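Comparing Finger Pads on a Thin Rod

Anyone can pick up a cube. If you want to know which pads deserve a place on your gripper, give them something skinny and watch their confidence drain away.

Before you start, set the wrist camera to a fixed exposure of your choosing and leave it alone. Auto exposure will make every pad look like a different product.

1. Fit the first pair of pads. I began with the Jedine mesh set, then the smooth Curklow ones.
2. Close the fingers on nothing and zero the width.
3. Bring the rod into the gap, close at low force, and wait 3 seconds.
4. Swing the wrist through 135 degrees at your normal working speed. Gentle swings flatter everybody.
5. Open, reset, repeat. Log the width reading each time.

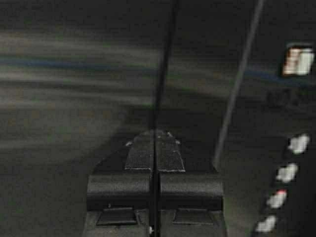 Textured pads at the rod, wrist camera view. Streaks at left are motion blur.

Judge slip from the width log and a pen mark on the rod, and keep the video for settling arguments. With a dark rod between dark fingers in low light, the camera has very little to say. If you need usable frames, add a lamp or slow the swing.

I ran 167 swings per pad set on the Mevitz controller, which is more than the question deserved. Stop sooner if your numbers quit moving. Wipe the pads between sets, or you will be comparing fingerprints.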